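Chapter 13
Reporting Near Misses at Work

A near miss is a gift! Something almost went wrong, everyone went home safe, and now you get to learn from it. At the Kusby plant, staff filed 600 reports in one year — and each one was a free lesson. 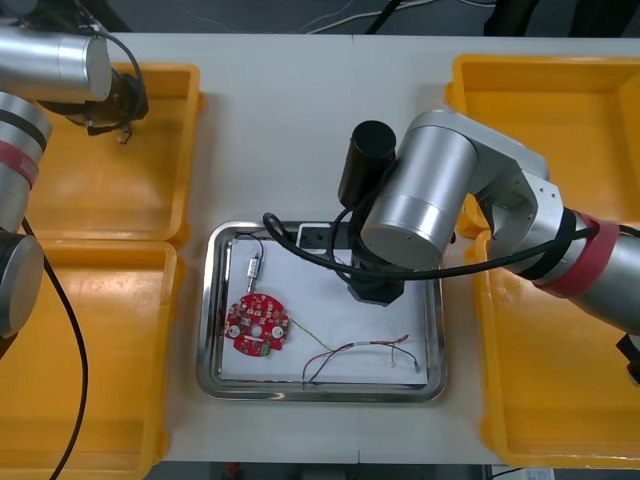

Figure 13.1 Yellow bins at a white worktable.

A good report is short. It says where you were, what nearly happened and what you did next. Leave out blame, and write it up before your shift ends, while the details

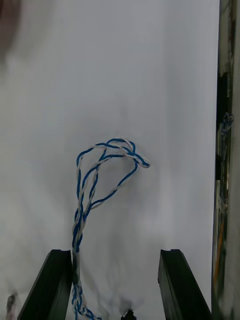
are still fresh. Then somebody has to read it — and answer it! Toltska replies to every report in writing, even the ones about a loose mat. 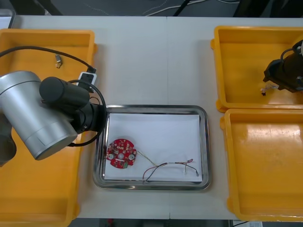

Ragab disagrees: a quick chat on the floor does more than any letter, as long as the fix gets logged. We'll test both views in Section 13.1.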